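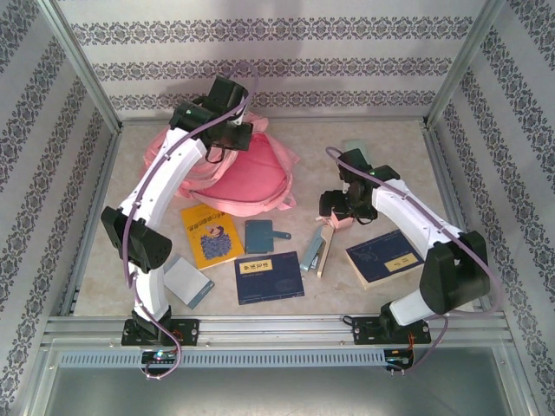

인드빌(Indville), 11월

4장. 가방 싸기 작업 시연 녹화 (원격 조종)

3장 영점 맞추기 끝낸 사람만. 안 끝났으면 돌아갈 것. 4장은 리더 암 두 개로 작업대의 팔 두 개를 움직여서 책이랑 문구류를 배낭에 넣는 동작을 녹화하는 순서. 손으로 직접 팔을 잡고 끄는 방식은 4.6에 짧게.

프로그램은 Skemow 기준. 예전 Holanda 화면 쓰는 자리는 메뉴 이름이 조금 다름. 순서는 같음.

4.1 시작 전

1. 비상정지 버튼 위치 확인. 손이 닿는 자리에. 모니터 뒤에 두지 말 것.
2. 작업대 전원, 그다음 조종석 전원. 반대로 켜면 리더 암을 못 찾는 경우 있음. 그때는 둘 다 끄고 처음부터.
3. 그리퍼 쪽 초록 표시등 확인. 왼쪽 오른쪽 둘 다. 한쪽만 들어오면 그쪽 커넥터를 다시 꽂는다 (전원 끄고!).
4. 보라색 케이블. 팔 위로 느슨하게 넘어가 있어야 정상. 팽팽하면 손목 돌릴 때 당긴다. 어깨 모터 바깥쪽으로 늘어지는 고리는 그대로 둘 것. 묶지 말것.
5. 앞쪽 레일 아래 기판은 노출형. 늘어진 케이블이 기판 위를 쓸고 지나가지 않게 옆으로 빼 둔다.
6. 빈 폴더 하나 만들고 작업 이름 입력. 한글 이름 가능, 띄어쓰기 불가.

주의: 팔에 힘이 들어간 상태에서 작업대 안으로 손 넣지 말 것. 물건 넘어져도. 연필 한 자루 집는 것도 안 됨. 대기 모드로 바꾸고 나서.

4.2 물건 놓기

배낭은 바닥 안쪽 가운데. 책은 그 앞. 작은 것들은 오른쪽 그리퍼가 닿는 쪽으로. 딱 맞춰 놓을 필요 없음. 오히려 매번 똑같으면 곤란하다. 로봇이 위치를 외워 버림.

1. 배낭 지퍼는 사람이 미리 열어 둔다. 지퍼 여는 동작은 6장에서 따로 녹화.
2. 끈은 옆으로 퍼지게 두어도 된다. 단, 책 밑에 깔리면 안 됨. 책을 들 때 배낭이 같이 끌려온다.
3. 책은 눕혀서. 각도는 조금씩 다르게. 노란 표지 책과 남색 책은 서로 겹치지 않게 시작하고, 겹친 배치는 익숙해진 다음에.
4. 카드지갑은 작은 탭이 한쪽으로 나오게. 탭을 잡으면 들기 쉽다.
5. 얇은 카드나 소책자는 팔 관절에서 손바닥 하나만큼 떨어뜨릴 것. 관절이 내려오면서 누르는 일이 잦음.
6. 가느다란 나무 막대는 가장 어렵다. 첫날은 빼고 해도 됨.

참고: 벽면 무늬 벽지는 떼지 말 것. 배경이 바뀌면 이전 녹화분이랑 섞어 쓰기 애매해진다. 벽지 교체는 Trudy Baxter에게 먼저 문의.

4.3 조종 연결

1. 리더 암 두 개를 받침에 올린 상태에서 [동기화] 누름.
2. 작업대 팔이 천천히 따라온다. 움직이는 동안 리더 암 건드리지 않기.
3. 화면 숫자 두 줄이 다 녹색이면 연결된 것. 노란색이면 관절 하나가 어긋남. 받침에 다시 올리고 [동기화] 한 번 더.
4. 그리퍼 손잡이를 끝까지 쥐었다 폈다 세 번. 반응이 늦으면 무선 말고 유선으로 바꾼다.
5. 물건 없이 허공에서 양쪽 팔을 조금씩 움직여 본다. 좌우가 바뀌어 있으면 설정 > 팔 배치 > 뒤집기.

배낭 위로 왼쪽 그리퍼를 먼저 가져다 놓고 시작하는 게 편함. 오른쪽은 중앙 낮은 자리. 두 팔이 서로 안 걸린다. 왼손잡이는 반대로 해도 되는데 한 세트 안에서는 섞지 말 것.

4.4 녹화

1. 발판 한 번 밟음 = 시작. 짧은 삑 소리.
2. 왼쪽 그리퍼로 배낭 위쪽 가장자리를 잡고 살짝 든다. 입구가 벌어질 만큼만. 높이 들면 밑이 딸려 온다.
3. 오른쪽 그리퍼를 물건 바로 위까지 수직으로 내림. 비스듬히 들어가면 옆 물건을 민다.
4. 집는다. 잠깐 멈춤. 반 박자면 충분.
5. 배낭 입구로 옮겨서 놓는다. 던지지 말 것. 떨어뜨리는 높이도 낮게.
6. 작은 것부터? 큰 것부터? 책부터. 작은 걸 먼저 넣으면 책이 안 들어감.
7. 두꺼운 책은 한 손으로 안 될 때가 있다. 왼쪽을 배낭에서 떼고 양쪽으로 잡아서 배낭 앞까지 끌어온 뒤, 왼쪽은 다시 입구로.
8. 끝나면 양팔을 시작 자세 근처로. 발판 두 번 = 저장. 길게 밟으면 폐기.

녹화 한 번은 147초에서 자동으로 끊긴다. 길다 싶으면 물건을 줄일 것. 시간 설정 늘리지 말고.

한 세트는 16회. 세트 끝나면 쉬고, 물건 배치 바꾸고, 다음 세트. 손목 아프면 바로 중단. 지친 상태로 한 녹화는 표가 난다. 움직임이 떨려서 대부분 나중에 버리게 됨.

주의: 그리퍼로 바닥 판을 누르지 말 것. 얇은 카드 집으려다 제일 많이 하는 실수. 서보가 뜨거워지고 오류 301이 뜬다. 뜨면 손 떼고 대기 모드, 식힌 다음 재시작. 연달아 두 번 뜨면 그날은 그 팔 쓰지 않는다.

4.5 버릴 것, 남길 것

저장 직후 재생 창이 뜸. 2배속으로 보면 된다.

남김: 한 번 놓쳤다가 다시 집은 것. 이런 건 쓸모 있음. 지우지 마세요.
남김: 책이 비뚤게 들어갔지만 입구 안쪽에 있는 것.
버림: 사람 손이 들어온 것.
버림: 케이블이 물건에 걸려서 딸려 나온 것.
버림: 중간에 오래 멈춘 것 (전화, 재채기, 옆 사람이랑 얘기).
애매함: 메모란에 "확인"이라고 쓰고 남겨 둔다. Tadidano 목록에 따로 올라감.

지난번 작업은 약 194회 모은 뒤에 첫 학습을 돌렸다. 그 전에는 돌려 봐야 책 근처에서 머뭇거리기만 함. 조급해하지 말 것.

메모란은 짧게. "남색책 양손", "막대 없음" 정도. 문장으로 쓰면 검색이 안 됀다.

4.6 손으로 직접 끌어서 가르치기

원격 조종이 잘 안 되는 구간만. 예: 배낭 입구를 벌리는 각도.

1. 대기 모드에서 [힘 빼기]. 누르기 전에 한 손으로 팔을 받친다. 안 받치면 툭 떨어진다.
2. 관절 사이 흰 부분을 잡고 움직임. 그리퍼나 케이블 잡지 않기.
3. 원하는 자세마다 [점 저장].
4. 끝나면 [힘 넣기], 손 빼고, 느린 속도로 재생해서 확인.

참고: 이 방식 녹화분에는 사람 손이 찍힌다. 그래서 학습용 영상으로는 못 씀. 자세 값만 쓴다. 폴더도 따로.

4.7 안 될 때

팔이 한쪽만 따라옴 → 리더 암 쪽 커넥터. 작업대 쪽 먼저 뜯지 말 것.
그리퍼가 덜 닫힘 → 영점. 3장으로.
초록불 깜빡임 → 통신 끊김. 발판 빼고 조종석만 재시작.
배낭이 자꾸 밀림 → 안에 수건 한 장 넣어서 모양을 잡는다. 넣었으면 메모란에 기록.
저장이 안 됨 → 폴더 이름에 띄어쓰기 있는지. 거의 이거다.
재생 영상이 까맣다 → 카메라 연결부터. 그 세트는 다시 찍어야 함. 복구 안 됨.

끝나면 양팔을 쉬는 자세로 내리고 조종석 전원부터 끈다. 작업대는 그다음. 배낭은 비워서 제자리, 물건은 5장 시작 전에 다시 배치.

문의: Skemow 작업 안내 담당 Trudy Baxter | © Skemow | 맨 위로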